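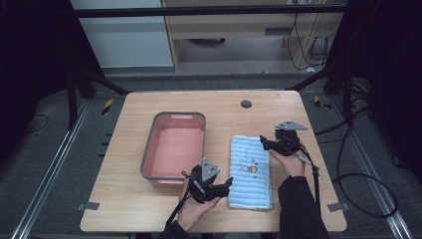 4. The Towel Task as a Class Project

4.1 How the students worked

Reading time: 7 min

We had thirteen students in the spring section, and by the first week of March every one of them had an opinion about towels. The task itself sounds almost too small for a term project. A towel lies on the table beside a plastic basin, and the person demonstrating has to pick it up, fold it once more and set it down inside the basin, using only the two hand-held grippers and never the fingers. Figure 4 shows the table with the basin on the left, the towel on the right and both grippers in hand. We chose cloth on purpose, as our earlier section (the one that worked with blocks, described in Section 3) had gone a little too smoothly, and we wanted the students to meet something that would sag and slide and generally refuse to stay where it was put.

Figure 4. Two hand-held grippers at the work table, with the pink basin and the striped towel used in the class task.

The students worked in pairs, with one person demonstrating and the other keeping the log. Wekesa Muli wrote the first version of the log sheet and Bình Trương rewrote it after a week, when it became clear that the original asked for far too much typing between attempts. The version we ended up with has a line for the start pose of the towel, a line for the outcome and a generous empty box for remarks. We are very fond of that box! A good deal of what we say in Section 5 comes straight out of it, and we would encourage anyone planning a similar course to leave plenty of room for people to grumble in writing.

Each pair was asked for 200 accepted demonstrations over the term. Most pairs went well past that, partly out of friendly competition, and the class as a whole handed in 3,742 demonstrations that passed the acceptance check. An attempt was accepted if the towel ended up wholly inside the basin and neither gripper had let go of it early. Attempts that failed the check were kept in a separate folder, and two of the pairs later used that folder for their own side study of failed grasps, a lovely piece of work that we hope they will write up themselves.

4.2 Getting hold of a flat towel

The hardest part by far was the first grasp. A towel lying flat gives a pair of jaws very little to bite on, and in the first sessions the students tended to press straight down and hope. Ikhsan Khoo suggested coming in low at a corner and sliding one jaw underneath before closing, and once the other pairs had tried it the habit spread through the room in a single afternoon. We did not teach this, and we are a little embarrassed to say that our own handout recommended the opposite.

The second habit took longer to settle. Some students liked to close both grippers at the same moment, while others preferred to lift one corner first and bring the second gripper in afterward – the slower way, but a calmer one. We let both styles stand. Kieran Mac Giolla, who graded the logs, noticed that the pairs using the slower style wrote shorter remarks, and we have decided to take that as a sign of contentment.

4.3 Training and handing in

Every pair trained a small policy on its own demonstrations, using the Tadska toolkit with the settings we supplied, and then a second one on the pooled data of the whole class. They were free to change the length of training and the way the start poses were sampled, and nothing else. This was a strict rule and it was not popular, but it meant that the reports could be laid side by side at the end of term and talked through together, slowly and over a great many cookies, in a session led by Bríd Ó Flaithearta. The differences between the two policies are taken up in Section 5, pair by pair, along with the seven start poses used for grading.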